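How to Compare Two Sets of Gripper Fingers on Handled Tools

What this test is for

Most gripper fingers do fine on blocks and boxes. Handles are harder. A wooden handle is round or oval, it tapers, and the weight of the tool sits out past the end of the fingers. This page covers how we compare two finger sets on the same arm, using the wrist camera to check each grasp. We wrote it for the Vetska flat plates and the Adard grooved fingers, but the steps are the same for any parallel gripper.

Plan on one afternoon for both sets. Most of that time goes to swapping fingers and redoing the zero, so do all the runs with one set before you change over.

What you need

An arm with a parallel gripper and force control.
Both finger sets, with their screws and the right hex key.
A wrist camera that can see the fingertips and a good part of the table.
A few tools with wooden handles. Use old ones if you have them. A worn handle tells you more than a new one.
A cut-resistant glove for placing anything with a blade.
A log sheet, paper or spreadsheet.

Step 1. Mount the first set and zero it

Screw the fingers on and close the gripper with nothing between them. Set this as zero. Open and close it a few times and look at the reading again. If it drifts, a screw is loose. On the Brorbridge controller the zero is lost when you cut power, so write the value down.

Wipe the finger faces with a dry cloth. Don't use alcohol on rubber pads right before a run.

Step 2. Set up the table

Leave a few other things on the table. A bare table makes every finger set look good, because the arm can come in from any side. We keep desk supplies along the back and put a second tool behind the one being picked up. Note where everything sits, and put it back the same way for the second set.

Put sharp tools down with the handle toward the robot and the blade away from it. Do this with the arm stopped. Wear the glove.

Step 3. Choose the grip point

Start at the lower end of the handle. This is the hard case, with the blade far from the fingers and trying to turn the tool in the grip. If a finger set holds here it will usually hold closer to the middle too. Mark the point with a strip of tape beside the tool on the table. Tape on the handle itself changes the friction, and then you are testing the tape.

Step 4. Close and check the camera view

Close at low speed to a force of 10 newtons and stop. Don't lift yet. Look at the wrist camera and check three things: both fingers touch the wood, the handle is pinched from both sides, and the blade is clear of anything the tool could catch on when it moves.

With a sickle, pay most attention to the point. The blade curves well off to one side of the handle, so a small turn at the fingers moves the tip a long way. In the view below, the flat plates have the lower end of the handle, and the tip of the front blade nearly touches the curve of the one behind it. A layout this tight calls for a slow lift, straight up, with no wrist rotation until the blade is above everything else.

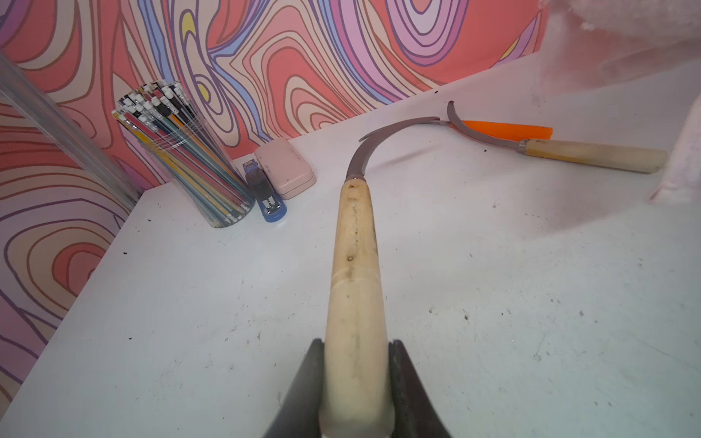

Step 5. Lift, hold and lower

Raise the tool 100 millimeters, straight up, and hold it there. Watch the handle between the fingers. You are looking for two kinds of movement. Slip is the handle sliding along the fingers. Roll is the blade end dropping or swinging while the handle stays where it was. Write them in separate columns. They have different causes and a single "failed" column hides that.

Lower the tool to the same spot and open the gripper slowly. If it lands turned, reset it by hand with the arm stopped.

Step 6. Raise the force only if you have to

If the tool slips at the starting force, go up in steps of 2 newtons and try again. Write down the lowest force that holds. Stop if the fingers start to dent the wood. Our gripper goes much higher than this test needs, but a dented handle gives you a different test piece from that point on.

Step 7. Swap fingers and repeat

Mount the second set, redo the zero, and go back to Step 2. Use the same tools in the same order. Check the camera again too. Longer fingers can hide the grip point, and you may need to tilt the camera bracket. If you tilt it, redo the hand-eye calibration before you go on.

Reading the results

Compare the lowest holding force first, then the roll column. In our runs the flat plates were easier to line up and let go more cleanly. The grooved fingers resisted roll better on round handles but were fussy about position - if the handle missed the groove, the grip was worse than with the flat plates.

Common problems

The handle shifts as the fingers close. One finger is touching before the other. Center the gripper on the handle and close again.

The force reading jumps around. Check the cable at the wrist first. On the Janssen cable kit the connector can work loose when the last joint turns a lot.

The tool holds at first and then creeps. Clean the finger faces and wipe down the handle with a dry cloth. If it still creeps, log it as slip.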